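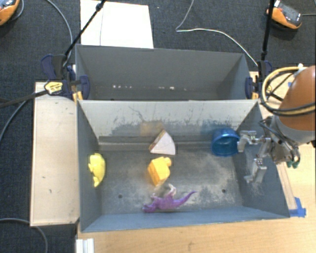 Zulley, September

Town and Region Board > Local Elections > Zulley council: wards or at-large?

gosta_ballots
Starting a fresh thread for the ward question, the old one got buried under the bridge argument. For people outside Zulley: the November ballot asks whether we keep electing all 5 council members at-large or split the town into wards with one member each. I read the whole draft plan last night and I'm excited! I've been watching council races here since I was old enough to hold a yard sign, and this is the first time the way we vote has been on the ballot at all.

My lean is yes on wards. Old Mill side hasn't had anyone on the council in years, and under the plan they'd get a seat of their own. You'd know whose door to knock on. I'd love to hear from the no people too, so please come argue with me.

Sowmya Acharya
Yay, a fresh thread. I'm a no, a friendly one. I like having five people who all need my vote. If my street floods, I can call any of them, and every one has a reason to pick up. With wards I get one, and if she doesn't like me I'm stuck with her for a whole term.

Also, has anyone looked at the map? The line runs right down Siltik Road and puts the two sides of the road in different wards. Same potholes, same school, same bus stop!

riverbend_tam
The Siltik Road line bugs me too. But the map isn't what we're voting on. The measure sets up wards, and the lines get drawn afterward, with hearings. The one going around is labeled "illustrative," page 2, small print at the bottom.

Sowmya Acharya
Okay, I missed the small print, thanks. I'm not sure it makes me feel better though. You want me to vote for wards and find out later where they are?

riverbend_tam
Pretty much, yes. If you put the lines in the measure, people vote on whether they like their line, and the bigger question gets lost.

Gøran Rustad
I moved here from Illia, where we switched to wards when I was in my thirties, so here's how it went for us. The first election was wonderful. People ran who never would have paid for town-wide mailers. One candidate did the whole thing on foot with a folding table and a thermos. My ward was small enough that I met everyone on the ballot before I voted, some of them twice.

The second one was quieter. In two wards the sitting member had no opponent. By the third election that was most of the wards. I still think it was better than before, but if you want contests you have to go out and find candidates, every single time.

gosta_ballots
This is what I was hoping for, thank you! Do you remember what turnout did?

Gøran Rustad
Went up the first time and drifted back. I don't have the numbers and I'd rather not guess.

Tamer Darwish
Can I bring up the petition? The measure needed 1,000 valid signatures and got there with very little to spare. I carried a clipboard outside the hardware store for a lot of that, and I had the best time. People stopped who had never talked to me about anything but the weather. One man argued with me for half an hour, told me I was completely wrong, and signed so that he could vote against it. I think about him a lot.

My point is that people here do care how this works. They just don't get asked very often.

old_clerk_desk
Retired from a county elections office, two counties over. A few practical things.

Wards mean more ballot styles. Each ward gets its own ballot, and each one has to be proofed and tested. It can be done, plenty of towns do it, but it costs money and the plan gives it one line.

Mail ballots are where mix-ups happen. Someone moves across a ward line in October, doesn't update the registration, and gets the wrong race.

Vacancies. At-large, you can leave a seat open for a while and everybody still has some representation. With wards, an empty seat means one part of town has no one. The draft says a special election within 90 days, and I think that's tight if it lands in winter.

I'm not telling anyone how to vote. I loved that job and I still read these things for fun.

Sowmya Acharya
The vacancy part is the best argument I've seen for my side and I didn't even come up with it.

gosta_ballots
Ha. Fair. I had skipped right over that section. I'd take 90 days with an empty seat over years of Old Mill having nobody, but I see the problem.

Iona MacBrayne
Old Mill resident here, please stop using us as the reason! Half my block is voting no. We had a candidate last time, a good one, and she lost mostly from our own side of the creek staying home. A ward won't fix that. Rides to the polls might. A polling place on our side would help a lot more, and it could be done without changing anything else.

gosta_ballots
You're right, and I'm sorry. I was talking about your neighborhood without asking anyone who lives there. Is there a push for the polling place? I'd sign that today.

Iona MacBrayne
There's a letter. The Sleiman Hall people already said we could have the big room, there's parking, and there's a ramp. It needs the county to say yes before next spring. I'll post the text when I'm home.

Wissam Chamoun
Nobody has mentioned the mixed option, so I will. Three members from wards, two elected town-wide. You'd have a neighborhood person and you'd have somebody who has to care about the whole town. I brought it up at the August hearing and got a very polite nod.

riverbend_tam
I like it a lot, but it's not on the ballot. And if we vote no hoping for a better version, I think we wait another ten years.

Wissam Chamoun
Or we vote yes and then it's too settled to touch. I go back and forth on this every morning over coffee — yesterday I was a yes until lunch.

old_clerk_desk
For what it's worth, the charter allows another measure at the next general election whichever way this one goes. You'd need a new petition.

Tamer Darwish
I still have the clipboard!!

Sowmya Acharya
Still a no. But Iona, put me down for the polling place letter, and if you need someone to drive people on election day I have a minivan and the whole day off.

Iona MacBrayne
You're down. Letter goes up here tonight, after 8.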